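Folding Nook Safety Checklist, with Comments
Ultham Clothing Exchange, sorting room, September round 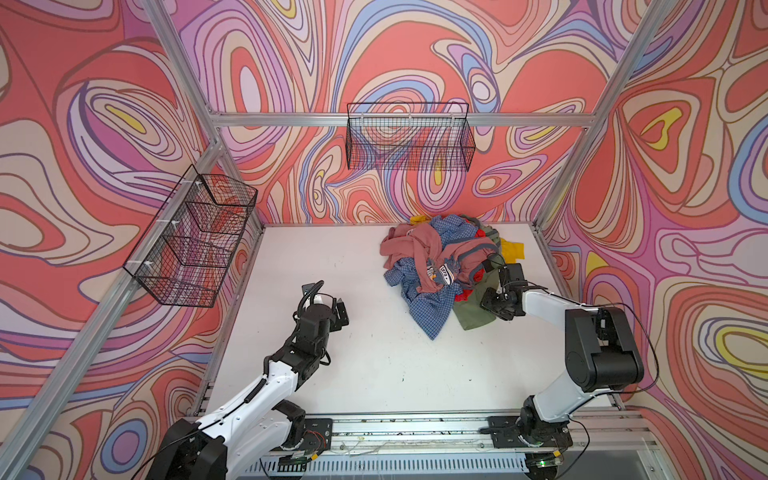

Please keep the baskets item on the list this time, the Plenotberg branch wrote back after reading our last checklist. Ours came down on a shelf of clean shirts because we only ever looked at the front edge, and the ties at the back had gone brittle. Worth a tug every time!

Done, and thank you Plenotberg – it has moved up to section 2 and it has its own line now. Everything below was checked in one go, starting at 3 in the afternoon when the light is good. I love doing this round. You get to know the nook so much better when you go over it slowly, and there's a real pleasure in a sheet full of OKs.

Marks used: OK, WATCH (look again next round), FIX (before the next sorting session).

1. FRAME AND WALL PANELS

1.1 Aluminum beams tight at the corners, no wobble when pushed by hand. OK
Comment: Solid as anything. I leaned on the back beam with both hands and it didn't budge.

1.2 Beam ends smooth or capped. WATCH
Comment: One end feels a little sharp if you run a thumb over it. Fine for today, but a cap would be nice and we have spares in the Trirnadent parts box.

1.3 Wall panels flat against the frame, no lifted edges that could catch a sleeve. OK
Comment: Still so happy with the swirly pattern. It was a bit of an argument at the time (some people wanted plain gray) and I think the coral and lavender make it the most cheerful corner in the building.

1.4 Panels wiped down. OK
Comment: Damp cloth only. Spray cleaner leaves streaks on the darker lines.

2. WIRE BASKETS

2.1 Back wall basket secure below the beam. OK
Comment: Lifted it, pushed it sideways, pressed down on the front. No movement.

2.2 Left wall basket secure, all cable ties present and uncracked. WATCH
Comment: All 3 white ties are there and holding. I'd still like fresh ones next round, especially after what Plenotberg told us. Cut the tails short and turn the cut ends toward the wall.

2.3 Mesh free of broken or poking wires. OK
Comment: Use an old pair of tights for this! Slide them along the mesh and any snag shows up right away. Best trick I've picked up all year.

2.4 Baskets used for light things only. OK
Comment: Socks, gloves, scarves. No irons, no jars of buttons, and please no coffee mugs.

3. TABLETOP

3.1 Surface clean, dry and free of splinters or chips. OK
Comment: White shows every bit of lint, so it's easy to see when it needs a wipe.

3.2 Table steady, no rocking. OK
Comment: Folded card under the short leg has been swapped for a proper rubber foot. Hooray.

3.3 Pins, needles and loose buttons cleared before clothes go down. FIX
Comment: I found 2 pins near the back. Nothing terrible, but hands go in there fast. Magnet sweep before every session, please, and put the magnet back on its hook.

3.4 One heap at a time, kept off the front edge. OK
Comment: The pink, checked and olive things with the bits of yellow were well back on the table. Lots of clear space in front for folding, just how we want it.

4. CLOTHES BEFORE SORTING

4.1 Pockets emptied. WATCH
Comment: Do it even on things that look as if they've never been worn. Tissues are the usual find, but lighters do turn up.

4.2 Patches and printed labels checked for stiff corners or loose backing. OK
Comment: I went over the one with 1978 on it with a fingertip. What a great number to have on your clothes.

4.3 Damp or musty pieces set aside in the lidded bin. OK
Comment: Lid closes well. Bin liner changed.

4.4 Heap no higher than the line on the height card. OK
Comment: A tall heap slides, and then you're picking shirts up off the floor.

5. FLOOR AND LIGHT AROUND THE NOOK

5.1 Walkway clear on both sides. FIX
Comment: Two crates from the Jelínek delivery were parked on the right. Moved for now, but they need a proper home – maybe under the stairs?

5.2 Cords off the walkway. OK

5.3 Ceiling lamp working, no flicker. OK
Comment: New bulb, and it's lovely. You can finally tell navy from black.

5.4 Extinguisher tag readable and in date. OK

Open items go on the board by the door under sheet number 2063. Cross them off there when they're done and add your initials.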